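BRURKANCE CORNER: crafting after the December patch

Quick one this time, writing this between two other things so excuse the mess. Lots of mail about the crafting changes and most of it is the same question. Where did all my resin go. Answer: it didn't go anywhere, it got moved to the second tab of the stash, the one with the little barrel on it. Scroll down. Further. There.

OK so what changed. Old recipes you learned before the patch still work but they use the old amounts only if you craft at a camp bench. Craft in town and you pay the new price. That's in the patch notes but way down under "Economy" where I missed it twice. The worst one is the hull patch, 36 resin in town now. At camp it's still cheap. So carry a bench kit. Two if you're going out past Ellside, they break.

Ellside itself. The dock vendor there has the kiln plans now, he didn't before. You need to be on good terms with the Jedo faction, second rank is enough, and if you've been running their mail boxes at all you're probably there already. If you're not, mail boxes are still the fastest way. Grab them at the pier board, don't fast travel or the timer halves, drop them at any Jedo flag. Skip the ones marked fragile, the pay is not worth it and one wave over the rail ruins the lot.

Once you have the kiln, feed it clay from the river mouth and not the beach stuff. Beach clay gives you a worse yeild and takes the same fuel. Charcoal burns longer than driftwood, same as before. Night burns don't get the bonus anymore, I tested it, nothing.

Selling. Bratu traders pay best for fired goods but their stock of coin resets slowly, so you'll hit the wall after a couple of big sales. Cap is 100 coin per visit on anything under rare. Sell there, sail to Ellside, sell the leftovers, come back at dawn. Dull, but I paid off the whole sloop this way. Pots sell better than bars and tiles. Lanterns are a trap, don't bother, the glass costs more than you get back.

Bugs I know about: the kiln door sometimes stays open after a reload and eats your fuel, close it by hand. Crew mates can't see the queue unless the host opens it first. And the Bratu storm still drops boats through the pier if you moor on the north side. Use the south side. I lost a full hold of pots to that and support said thanks for the report.

Also a few of you asked about building at the island plots, walls, storage and so on. Short version: foundations are free for now, the upper pieces are not, and a wall saved in one layout can be pasted to another plot if you own both. Stone needs the mason perk. Wood dosen't.
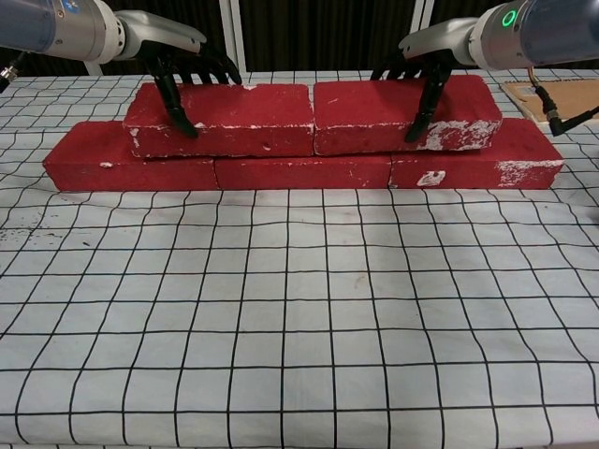
Perk resets are still only at the Jedo lodge, and they only take coin, so do your selling first. Next issue I'll try to get to fishing, the new rods are weird. Send me your routes if you have a better one than mine.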